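Ticket 217: Tawhiri two-arm kitting package, left arm hesitates over bin
Product: Tawhiri, trial unit
Opened by: Delia Toledo, Lakmont
Status: Open, waiting on customer

Delia Toledo
First off, we're having a great time with this thing! Setup took 47 minutes from power-on to first pick, and the round red boards go into the tray nicely almost every time. Our trouble is with the small cylindrical parts. The left arm goes down over their bin, stops, and throws error 43. If I clear it and press resume it carries on, but then it comes back a few picks later. Wire harnesses on the right side are fine (I really didn't expect that, they're floppy little things).

Valdis Strazds, Firley support
Hi Delia, glad the boards are going well. 43 is a grip width timeout. Could you send a view of the whole table, plus the settings export?

Delia Toledo
Export is attached. Same bin layout as the quick start sheet.

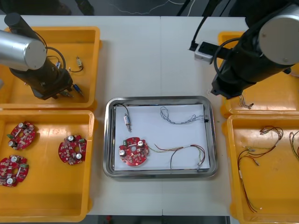 Left arm over the cylindrical parts, tray in the center with one kit laid out on white paper.

Valdis Strazds, Firley support
Thanks, very useful. Your export has minimum grip width at 7 mm for every bin. Fine for the boards, too wide for the thin parts. Open Bins, pick top left, untick "use shared grip settings" and set the minimum to 2. I'd also keep the parts apart in that bin, as the thin leads can curl up beside a neighbor.

Delia Toledo
Oh nice, I had no idea you could set it per bin! Changed it and ran two kits, no 43 so far. Olanrewaju wants a full shift on it before we close this. Also, can we save the bin settings as a recipe? We have a second kit to try.

Valdis Strazds, Firley support
Yes, File > Save recipe. Leaving the ticket open until you've had your shift.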